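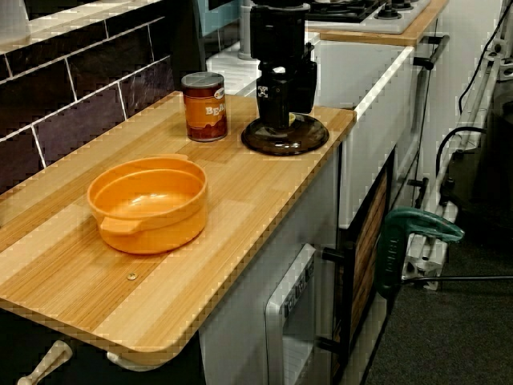
Figure 1. Orange pot and small can on a play kitchen worktop.

Do labels on play food change what children ask for at lunch?
Project report, Early Years module
Suqin Xia and Haoran Hao

1. Why we looked at this

Our placement setting, Studley nursery, bought a healthy eating pack called Todinance in November. The pack comes with a guide for staff, a set of play food and a wall chart. The guide says that children who handle play vegetables and pulses "will soon be asking for the real thing". We wanted to know if there was anything in this. Neither of us believed it much before we started, and we should say so, as it may have affected how we read the results.

The guide gives no source for the claim. We wrote to the supplier, Edalance, and asked for one. The reply thanked us for our interest and attached the same guide.

2. What other people have found

There is a fair amount of writing on getting young children to try new foods. Most of it deals with tasting the same food many times, or with adults eating it next to the child. We found much less on pretend food. Several of the papers we read measured what children said they liked when shown a card, and we do not think this tells you what they will eat. A child of three will point at broccoli if the adult holding the card looks hopeful.

One more problem is time. Most of the studies stopped after a few weeks, so a child who ate peas in the last week and never again would still be counted as a success.

3. What we did

We had 23 children with permission to take part, aged three and four. For four weeks we kept notes at lunch on which vegetables and beans each child asked for, accepted when offered, or left. In the first two weeks the home corner had its usual toys. In the second two weeks staff put out the Todinance play food and used the prompts in the guide, such as "What shall we cook that grew in the ground?"

Haoran kept the lunch notes and Suqin sat in on the home corner. We swapped for the last few days so that each of us could see how hard the other job was. Suqin's view is that the lunch notes were harder, and that "accepted" is a poor word for a bean moved from one side of a plate to the other.

We also sent 50 short forms home to families across the whole nursery, asking what their child liked to eat. 40 came back.

4. What we found

Children asked for beans or vegetables slightly more often in the second half. On its own this looks like good news for the pack. Most of the rise came from 4 children who sit at the same table, and it began on a day when the cook changed the menu from boiled carrots to carrots in gravy. We cannot separate the two.

Home corner play did change. There was more talk about cooking, more arguing about whose turn it was to stir, and a long-running shop that sold only soup. Staff enjoyed it and so did we. It is hard to see what it has to do with lunch. The keenest soup seller ate no vegetables in any of the four weeks.

The family forms were not much use. Nearly all said the child ate a good range of foods, including forms from families of children who ate only bread with us. We should have asked what was eaten the night before.

5. Problems with our project

The group was small and we had no second room to compare with. Both of us knew which weeks were which. Two of the children were away for part of the second half and we kept them in, which we now think was a mistake. We did not agree on a rule for second helpings until the second week.

6. What we think

We would not tell a nursery to buy the pack for the reason printed on the box. Play food is worth having because children like it and talk while they use it. If staff want more carrots eaten, our notes suggest trying the gravy first, although one menu change in one room is thin evidence for that too.

The lunch record sheets and a blank copy of the family form are in the appendix.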